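Returns talk, Cevulby small sellers meetup
Speaker notes, 2021-12-10

Slide 1. Hello and thanks. Say up front that the talk is 20 slides cut down to 8, so there will be time for questions. Ask who in the room sells shoes or clothes online. Ask who dreads January.

Slide 2. What we do. We run the returns desk for Mumville, an online shoe shop. We shipped 2,000 pairs in October and 700 came back. Pause here, let them read the chart. Most of those were fit. Very few were faults.

Slide 3. Where the money goes. Postage is the part people know about. The bigger cost for us was time on the shelf. A pair that sits for 10 days in a returns bin is a pair we can't sell, and summer styles lose value fast once the weather turns. Mention the Fedex pickup here -- one collection a day, late afternoon, so anything we missed waited until the next one.

Slide 4. Size charts. Our old chart gave US and EU sizes and nothing else. We added foot length in inches and a line on width. Slides and other open shoes got their own chart, as people buy them by guesswork. Read out the before and after wording. Don't rush this one, it's what people ask about afterward.
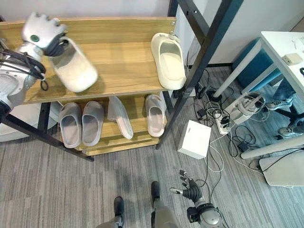
Slide sandals, one on the top shelf of the rack and one just above it.

Slide 5. Grading. Every return gets a grade when the box is opened: A goes back to stock, B goes to the outlet page, C is written off. We used to have five grades and the staff disagreed on the middle ones all the time. Show the Caputo label sheet. Grade, date, initials, done.

Slide 6. Refund timing. We now refund when the parcel is scanned in, before grading. There was some worry about abuse. So far the losses are small and the "where is my money" emails have dropped a lot.

Slide 7. What didn't work. Charging for return labels -- orders fell and we took the charge off again. Also the fit quiz. People quit halfway through.

Slide 8. Questions. If it's quiet, ask how others handle exchanges. Leave the contact slide up. Handouts are by the door.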